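Häufige Fragen zur Robotik-AG Dullivness

Stand: 14.2.19

Wer kann mitmachen?
Alle ab Klasse 8, auch ohne Vorkenntnisse! Wer noch nie eine Zeile Code geschrieben hat, sitzt bei uns neben Leuten, die schon im November beim Movton-Cup dabei waren, und das klappt erstaunlich gut.

Was macht ihr gerade?
Wir üben das Greifen. Unsere Aufgabe für den nächsten Wettbewerb heißt »Ball in die Kiste«, und dafür führen wir die Greifer erst einmal selbst mit der Hand, einen links, einen rechts. So bekommt man ein Gefühl dafür, wie zwei kurze Finger einen kleinen weißen Ball fassen müssen – es macht übrigens ziemlich süchtig.

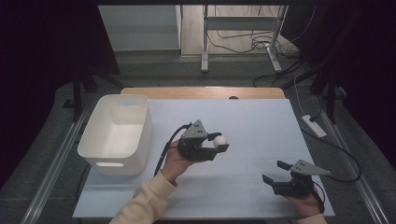 AG-Heft Nr. 5, S. 41

Muss ich beide Greifer gleichzeitig bedienen können?
Nein. Fangt ruhig mit einem an und lasst den anderen offen daneben liegen oder haltet ihn still. Ga-eun Ban zeigt allen Neuen die Handhaltung, die sie sich im letzten Halbjahr erarbeitet hat.

Wie viele Durchgänge macht ihr?
In dieser Saison sind es bisher über 234, alle im Protokollbuch. Missglückte Versuche schreiben wir genauso auf, die sind beim Auswerten oft die spannenderen.

Welche Software benutzt ihr?
Ravanus, unser eigenes Auswerteprogramm. Woo-jin Ko hat es begonnen, inzwischen schreiben drei weitere Leute daran mit. Wer Python lernen will, findet dort jede Menge kleine Baustellen.

Kostet die AG etwas?
Nein. Nur die Fahrt zum Wettbewerb zahlt ihr selbst.

Darf ich erst mal zuschauen?
Klar, kommt einfach vorbei! Wir treffen uns donnerstags nach der sechsten Stunde im Głowacki-Saal. Bitte achtet auf die Kabel am Boden und stellt eure Taschen an der Tür ab.

Kann ich auch mitten im Halbjahr einsteigen?
Ja, jederzeit. Anmeldezettel gibt es bei Woo-jin Ko oder direkt in der AG.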